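Come and teach our robots to cook (sort of)

Posted by Kumiko Oda, data collection lead, Trotano

We're looking for people to drive robot arms for us. Paid, part-time, casual, starting in September, and you don't need to have touched a robot in your life. I was working in a bakery before this and I'd never held anything fancier than a piping bag, so please don't let the word "robot" scare you off.

I'll tell you what the job is first and then get on to the money, although I know some of you will scroll straight down to the money (I would!).

Our team at Trotano is building up a big pile of examples of everyday kitchen jobs, done by a pair of robot arms with a person steering them. You sit at the controls with a smaller set of arms in your hands, and whatever you do with those, the big ones copy. The cameras and the joints get recorded the whole time. Each go at a task, start to finish, is what we call an episode, and the episodes are what the learning system is trained on. More good episodes, from more people with different habits, and it gets better at coping when things aren't exactly where it expected. That's the theory, and I have to say it's been pretty exciting to watch.

The set of tasks we're flat out on at the moment is called Barositz, and it's all snack food: sausages, skewers, a ridged metal tray, a toaster oven. There's a fair bit of two-handed work in it, where one arm has to hold things steady while the other one lines up, and that's where new people tend to have the most fun and do the most swearing.
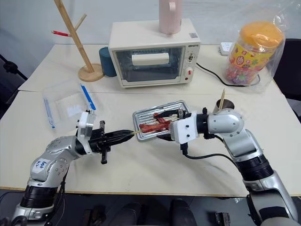
Do I need a background in robotics or computing?

None at all. We teach you everything in your first couple of shifts, and the people who've picked it up fastest so far include a florist, a retired dental nurse and a bloke who used to restring tennis racquets. Steady hands and a bit of patience will get you a lot further than a degree.

So what does a shift look like? You'd come in at 9 am or 1 pm, depending on which roster you're on. There's a task card at your station that tells you what you're doing and how the objects should be set out to start with. You reset the table, press the pedal to start recording, do the task, press the pedal to stop, mark it as a keeper or a dud, and go again. Every 15 minutes you get up and have a stretch, and I'm quite bossy about that one because sore wrists are no joke.

Please mark your duds! If you drop a sausage and then pick it up neatly, that's usually still a keeper, and a really useful one too, as the system has to learn how to recover from a fumble. If you drop it on the floor, it's a dud. If you're not sure, put a note on it and Takeshi will have a look. Takeshi Sakamoto does our quality checks and he would much rather read your note than guess what you were trying to do.

A few things about how we like the driving done, so you know what you're in for:

Go at a normal, smooth pace. People try to be fast in their first week and it makes for jerky recordings.

Don't pause halfway to have a think. Plan it before you press the pedal, and if you do get lost, stop the episode and start over.

Change it up a bit. Put the tray down at a slightly different angle, come at the stick from the other side, swap which arm does the holding if the card says you can. Ten identical episodes aren't worth much more than one.

Keep your own hands out of the way while it's recording, even when you're dying to nudge something.

Skewers are the fiddly bit, I'll be upfront about that. They're thin, they roll, and if you've got one gripped a little bit crooked then the point ends up miles from where you thought it would be. We put everyone on a camera view from the wrist as well as the main one, and most people find their eyes start flicking between the two without thinking about it after a shift or so.

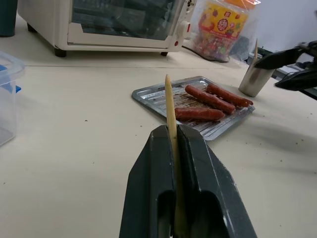

Once you're comfortable with those we'll move you around a bit, so you're not doing the same thing for weeks on end. Masanobu Sasaki writes the task cards and he's always after ideas. If there's some small annoying kitchen job you do every day at home, tell him about it and there's a good chance it'll turn up on a card.

Right, the practical stuff.

Where: our workshop in Craddock, upstairs from the tile showroom. There's a lift. Parking is free out the back, but it fills up early.

Hours: two shifts a week to begin with, four hours each, and more if you want them once you're trained. We can work around school pick-up and uni timetables if you tell us early.

Pay: casual rates with super on top, paid fortnightly. You're paid for training and for your breaks. We don't pay by the episode and never have, because it makes people rush.

How many: we're taking on 15 people this round. We had 82 apply last time and I read every single one, so bear with me if it takes a little while to hear back.

You'd suit this if you can sit and concentrate for a decent stretch, you don't mind repetition, and you're happy to be told "lovely, but can we try it a different way". You'll need reasonable eyesight (glasses are fine) and to be 18 or over. Left-handers, we'd love more of you! Nearly everyone on the current team is right-handed, and it shows in the recordings.

To apply, send a short note to Chiyo Tamura at the front desk, or drop in and ask for her between 10 am and 3 pm. No need for a cover letter. Just tell us who you are, which shifts you could do, and one thing you do with your hands that you're good at. Knitting, icing cakes, soldering, shuffling cards, whatever it is. If we think it's a match we'll get you in for a paid tryout, which takes two hours and includes a proper go on the arms.

Applications stay open until the spots are filled.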